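Desks, a ladder and too many chairs

19 April 2019

Since January we have the upstairs room in Brevstead, and I promised my sister in Stesden that I would write down how the furnishing goes. She is the person who sold me her old curtains for it, and then I discovered that I don't need curtains, so I owe her at least a blog post.

For those who read here for the first time: I do translations and small bookkeeping jobs, and I share the rent with a few other people who also have work that fits on a table. Before this we were on the Skerngate, above a bakery. It smelled very good there but the ceiling was so low that my tall colleagues walked with a bent neck. When the lease ended we looked at 15 addresses. Most of them were too dear, and one had no toilet.

The floor came first

When we got the keys there was grey carpet tile in the new room, glued down with something terrible. I spent 2 weekends on my knees with a scraper. The landlord, Mr Van der Linden, let us choose what came in its place and we took brown planks. I wanted a lighter colour and I was outvoted. Now I must admit that the brown is pleasant with white walls, and it does not show every crumb.

The whole job, with the new baseboards and the paint, cost us 2,471 euros. The baseboards are black. I was afraid they would look like a line drawn by a child, but it gives the wall a clear end and you don't see the marks from the vacuum cleaner.

White desks and wooden tables

All the white desks are from the closing sale of a school office. They are simple, with thin legs, and two people can carry one up the stairs without a quarrel. We bought them in one afternoon and paid 200 euros for the lot, delivery not included. My brother-in-law did the delivery and was paid in soup.

I was sure that everything should be white, the same height, in rows. Mieke Michiels, who has the place nearest to the stairs, brought a table with a wooden top from her mother's house and put it near the railing without asking anyone. I was a little cross for one day. Then I noticed that everybody puts their bottle and their papers on it and stays there to talk. A white desk does not invite people in this way, I don't know why.

The desks stand apart from each other with a good space between. On the Skerngate we sat elbow to elbow and I knew all the telephone conversations of my neighbour by heart. In the new place you can walk between the tables from every side, and if somebody wants to work standing and bent over her papers, she has room for it.

The chairs are another story. We have black ones with a high mesh back and wheels, and they roll very well on planks, a bit too well perhaps. In the evening I find them in all corners, turned to all directions. I push them back to the desks before I lock up. The next evening it is the same.

What I still want to change is mostly on the right side. The aluminium ladder has been leaning against that wall so long that I hang my coat on it. It should go to the cupboard under the stairs, but the cupboard is full of paint pots, and the paint pots should go to the recycling park, and so on. 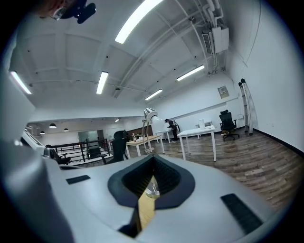
Light and air

There are long fluorescent lights on the ceiling and they came with the building. I find them too hard after four o'clock, but for small numbers on invoices they are very good, so I complain only half. Over the lower level, on the other side of the railing, hang three black lamps which everyone admires — visitors always ask about those and never about our desks.

The air conditioning is on the wall and the white pipes run along the ceiling. Mr Van der Linden offered to box them in. We said no, it would make the ceiling heavier and it would cost again money. I painted enough this winter.

Next on my list are hooks for the coats, a doormat, and one big plant for the empty piece of wall. If you know a plant that survives people who forget to water, please write me. My sister suggests a plastic one. She also asks if I am going to give back the curtains.

Recent posts
Scraping carpet glue without losing your temper
Leaving the Skerngate
Soup for six from one pumpkin
My sister's curtains, part one

Contact | © 2019 Notes from Brevstead | Back to top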